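Thu 21 February
Notebook, bottle packing, bench 2

Carrying on from the entry on crates. Crates are finished for now and the square totes went back to Stellan. Remaining question is whether the round bins are worth keeping for the drinks stock, or whether we tell Wellitville to send everything in trays and stop arguing.

Material: one round tapered bin, bottles from the mixed pallet. Birger sorted out the dented ones beforehand. All bottles full and capped. Labels not checked for orientation.

Procedure as agreed with Ylva:
Bin upright on the bench, toward the back.
Bottles in base first, caps up.
Outer ring first, then the middle.
Last bottle goes in only if it drops under its own weight. No pushing.
Lift out in the reverse order, middle first.

The taper is the difficulty. A bottle set against the wall at rim height stands away from the wall at the base, or else leans outward if the base is pushed home. With the ring only half filled they lean in different directions and the caps end up bunched on one side. Once the ring closes they hold each other and the lean evens out. Filling the middle before the ring was tried twice and abandoned. The outer bottles then have to be worked down between the others and the wall, and the shoulders catch.

Cap height: with this bottle the caps come up past the rim when the bin is packed. Good for getting hold of them, bad for stacking. A lid is out of the question with this combination. Lovisa wants a lid for anything that goes on the van to Baltley, so either a deeper bin or a shorter bottle. I have asked Pellel for the next depth up in the same diameter. They quote a minimum order of 200, which we will not take. Asked for a sample.

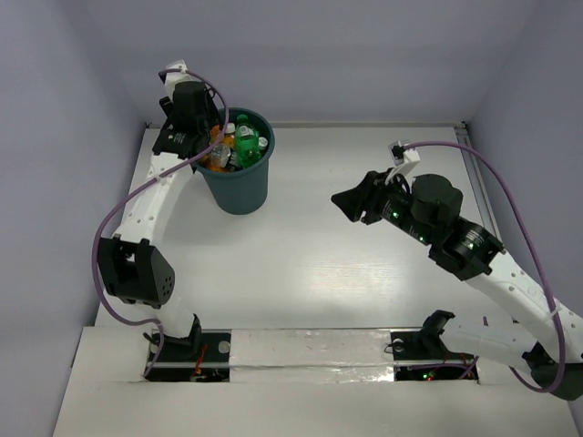
Removal is easier than packing for the first bottle and then gets worse. With the bin packed tight, the first one comes straight up if taken by the cap and kept vertical. Any tilt and the shoulder presses on its neighbors and two come up together. After the first two or three are gone the rest start to lean into the gap, and from there each one has to be straightened before it is lifted. Taking them alternately from opposite sides helps. Taking them all from one side does not, and toward the end the bin gets light enough to shift on the bench when a bottle drags on the wall.

Friction on the bench: the white board is glossy and the bin slides on it more readily than on the old rubber top. Jérémie suggested a ring of cork under the base. Tried a sheet of paper towel first because it was to hand. Made no difference. Cork to be cut tomorrow, 6 mm, same diameter as the base. If it has to be glued I would sooner glue it to the bin than to the bench.

Times. Not keeping a full table for this one. The slowest pack was 69 seconds and that included one bottle taken out and put back because it was riding high on the shoulder of the next. Unpacking was quicker on every run. I did not time the abandoned middle-first attempts.

Load: the spec sheet for the bin gives no figure for the rim. Lifted by the rim with both hands it goes slightly oval when full. Lifted from beneath it keeps its shape. Carry from beneath until Pellel answers. Birger says the old Strand bins had a rolled rim and did not do this, and there may be one left on the mezzanine. Worth a look.

Glare off the board is a nuisance in the afternoon when reading the scale marks. Scuffs do not come out with alcohol. Left them alone.

Cost, for Ylva: trays would come to over 800 a quarter at current volume, by Lovisa's figure. Bins are already paid for. I would keep the round bins for bench work and internal moves and use trays for the van. Not decided, she wants to see the deeper sample first.

To do
Cut cork ring (Jérémie)
Chase Pellel on sample depth and rim load
Look for Strand bin on mezzanine (Birger)
Repeat packing with the short bottle, ring first only
Ask Stellan if he needs the bench before Monday
Return unopened cartons to the rack by the door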